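About Gratura

Gratura is a small production company that records live performance for local television and community stations. We work mostly with theaters, comedy clubs, music halls and school auditoriums. Our office and edit rooms are on the second floor of the old Walach building, above the print shop.

The company was started by Pejman Bagheri and Helmi Laaksonen, who met while running cameras for a public access channel. Their first job was a one-act play in a hall with 100 seats. It aired the following April, and the theater asked them back for the rest of its season.

Since then we have recorded 976 performances. Most are shot with three to five cameras and mixed live, then cleaned up in the edit. We deliver finished episodes in half-hour and one-hour lengths, with captions, ready for air. Stations that want to do their own edit can have the separate camera files instead.
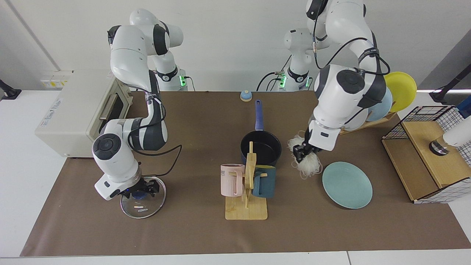

Sound is handled by Urho Saarela. He visits each venue before the show to check power, room noise and where the microphones can go. If the house has its own board and operator, we take a feed from it and add audience mics.

Kalevi Kiiskinen runs the edit rooms and looks after the archive. Performers and venues can request copies of anything they appeared in. Please send the title of the show and the month it was recorded, and allow two weeks.

Tumelo Shezi schedules crews and is the person to contact about a booking. Spring and fall fill up early. For a festival with more than one stage, we ask for at least three months' notice so we can hire extra camera operators.

We also produce two series of our own. Talebi is a monthly standup show taped in front of an audience. Vullar presents new short plays by writers from the region. Both are offered free to noncommercial stations.

Performers keep the rights to their material. The terms for broadcast and repeats are set out in a two-page agreement, and we send it to everyone on the bill before the taping.

Office hours are 9 a.m. to 5 p.m. On show days the office closes at noon.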